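La norma seis

Xiuying Ren llegó a la sala de ensayos de Jemton a las siete y media de la mañana y colgó el abrigo detrás de la puerta. Traía impreso el procedimiento de trabajo con dos brazos, la versión de agosto, con los márgenes llenos de lápiz. Kaiwen Liang ya estaba sentado frente a la consola.

—¿Lo has leído entero? —preguntó ella.

—Dos veces.

—¿Y la norma seis?

Kaiwen buscó la página. La norma seis decía que ningún brazo soltará un objeto mientras el otro se encuentre dentro del volumen compartido, salvo que el segundo haya confirmado el agarre. La había redactado una persona de Nakow que ya no trabajaba allí. En la sala la recitaban de memoria y la incumplían casi todos los días.

—Es lenta —dijo Kaiwen—. Si la seguimos al pie de la letra, cada entrega se alarga. El filtro de papel no pesa nada. Si se cae, se cae.

—Hoy la seguimos al pie de la letra.

Él no discutió. Xiuying tenía que firmar el informe para Lukum, y Lukum quería saber si la norma servía o si había que retirarla. Llevaban 1.632 entregas registradas desde el principio del ensayo. En 87 constaba una incidencia, casi siempre la misma palabra en la casilla de observaciones: «caída». Después de la palabra no había nada. Ni dónde, ni qué brazo, ni si el otro había confirmado.

—Eso es lo primero que voy a escribir —dijo ella—. Una incidencia sin causa no es una incidencia, es una queja.

Kaiwen se rió un poco y abrió una hoja nueva.

Empezaron por la preparación. El procedimiento pedía revisar los cables antes de dar corriente, y Xiuying los revisó con la mano, de la base hacia la pinza, primero el izquierdo y luego el derecho. Pedía leer en voz alta la lista de objetos y decir cuáles podían romperse. Kaiwen leyó. Vidrio, sí. Papel, no. Ella le hizo repetir el vidrio. Después se apartaron hasta la línea del suelo y él pulsó el arranque.

Durante un rato solo se oyeron los motores. Kaiwen cantaba cada paso y Xiuying hacía una marca en el papel. Cuando las dos pinzas coincidían en el centro, ella levantaba el lápiz y esperaba.

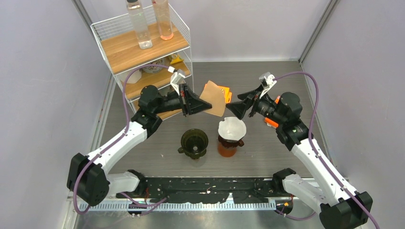
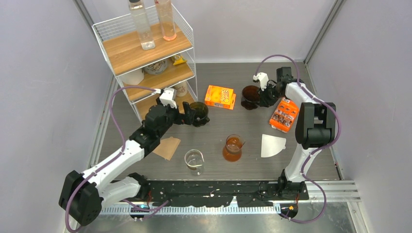
Los dos brazos y el material para preparar café, durante el ensayo.

—Confirmado —dijo Kaiwen.

—¿Lo dices tú o lo dice el brazo?

Él miró la pantalla.

—Lo digo yo. Se ve que lo tiene.

—Entonces no está confirmado.

Kaiwen quitó la mano del teclado. Esperaron. El aviso apareció en la consola poco después, una línea verde que él leyó en voz alta, y solo entonces dio permiso para soltar. Xiuying hizo la marca y al lado escribió una frase corta.

—¿Qué has puesto?

—Que el operador confirma con los ojos antes de que confirme el sensor. La norma no dice quién tiene que confirmar. Cada uno la entiende como le conviene.

—Yo la entendía bien.

—Tú la entendías rápido.

Siguieron hasta las once. Hubo una parada porque Kang, el proveedor de las pinzas, llamó para preguntar por una factura, y Xiuying anotó también la parada, con la hora. Kaiwen le dijo que eso no le interesaba a nadie. Ella contestó que el brazo había estado quieto con corriente y sin vigilancia mientras los dos miraban el teléfono, y que el procedimiento no contemplaba ese caso. Él pensó en las demás veces que había contestado al teléfono con los brazos encendidos y no dijo nada.

A mediodía cortaron la corriente y comieron en el pasillo. Kaiwen había traído arroz. Xiuying comía con una mano y escribía con la otra.

—Voy a proponer que se quede —dijo—, pero partida en dos. Una frase para el brazo y otra para la persona. El brazo no suelta sin la señal del otro. La persona no autoriza sin leer la señal en la pantalla.

—¿Y el papel? ¿También para el papel?

—También.

—No se rompe.

—Mañana no será papel. El que esté sentado en tu silla llevará meses soltando sin esperar, y lo hará igual con una jarra.

Kaiwen cerró la fiambrera. Volvió a la sala antes que ella, abrió el registro y buscó las caídas de su turno. Eran más de las que recordaba. En la primera, donde ponía «caída», intentó acordarse de si había esperado el aviso. No pudo, y lo escribió así: «No consta si hubo confirmación». Pasó a la siguiente.

Cuando entró Xiuying, él todavía estaba en la misma página. Ella se sentó a su lado, sacó punta al lápiz y le pidió que le fuera leyendo los números.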